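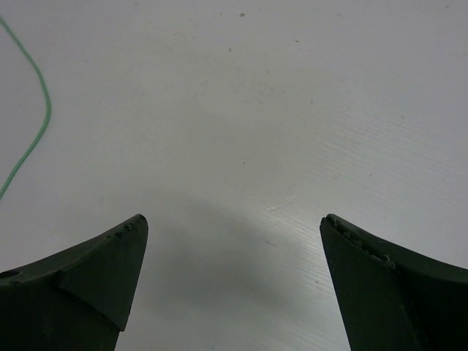 Skidlow Work Surfaces: Frequently Asked Questions

Most of these come from the inbox. A few come from my brother-in-law, who has had one of our boards for two years and still puts soup on it.

What is a Skidlow board, in plain terms?

A flat white sheet you put on top of a table you care about, or a table you have stopped caring about. It comes in three sizes: Half, Full and Vamport. The Vamport is the big one. It was named after the street our first workshop was on, and by the time we had thought of something better the labels were printed.

Why white?

Because you can find a dropped screw on it. We sold a charming gray for one season and got 43 emails about lost screws, several of them from the same person.

Mine looks a little gray in the evening. Did I get the wrong one?

No. The finish is matte, and a matte white takes on whatever the room is doing. Slide it nearer the window and look again before you box it up. If you still think it's gray, send us your order number and we'll check what was packed.

There are faint lines running diagonally across part of my board. Are those scratches?

Run a fingernail across them. If the nail doesn't catch, you're looking at the grain, and it shows up most where the light hits it at a low angle. If the nail catches, it's a scratch, and we would like to hear what you were doing.

Can I get a board with no grain at all?

The Duso finish is as close as we come. It costs more and shows fingerprints beautifully.

Can I cut on it?

You can cut on anything once. For regular knife work, put a cutting mat on top. The board is meant for sorting, assembling, sketching, gluing, repotting small plants and laying out the parts of something you fully intend to put back together.

How do I clean it?

Warm water, a drop of dish soap, a soft cloth. Wipe along the grain, then dry it the same way. Please don't use scouring powder. Please don't use the green side of the sponge either, even though it's right there.

What about permanent marker?

Rubbing alcohol on a cotton pad, and try a corner first. Marker that has been on there since September is part of the design now.

Glue?

Let it dry all the way, then lift it with a plastic scraper. People who go at it wet end up with a larger, thinner patch of glue.

Can I put a hot pan on it?

No.

What if it's only slightly hot?

Still no. See also: soup.

My board won't lie flat. Help?

Boards shipped in cold weather can arrive with a bit of a bow. Lay it face down on the floor overnight with some books on it. Chang-ho Seo, who runs our returns desk, recommends an old encyclopedia, which he considers the last practical use for one. If it's still bowed after 7 days, write to him and he'll replace it.

Does it slide around?

On bare tabletops it can. We sell corner grips, item 107, in a pack of four. A folded dish towel underneath works nearly as well, and I've been asked to stop telling people that.

Can I trim it to fit my desk?

Yes, with a sharp utility knife and a metal ruler. Score it several times and take it slowly. Measure the desk yourself, today, with a tape. "Standard size" has caused most of the trimming disasters we've heard about. A trimmed board can't be returned, however straight the cut.

Which side is up?

Whichever one you prefer. Pick a side and save the other for the day you spill something.

Is it the same as the Heiskanen board?

Heiskanen makes a thicker one with a raised lip. If you work with beads or ball bearings, buy theirs. If you like to sweep crumbs straight off the edge into your hand, buy ours.

Do you ship overseas?

Half and Full, yes. The Vamport travels badly and we've given up arguing with couriers about it.

I have a question that isn't listed.

Write to the help desk and put your order number in the subject line. If you don't have it, the size and the month you bought it will usually do. We answer in the order they come in, and Chang-ho does read the attachments.

Page last updated March 24, 2024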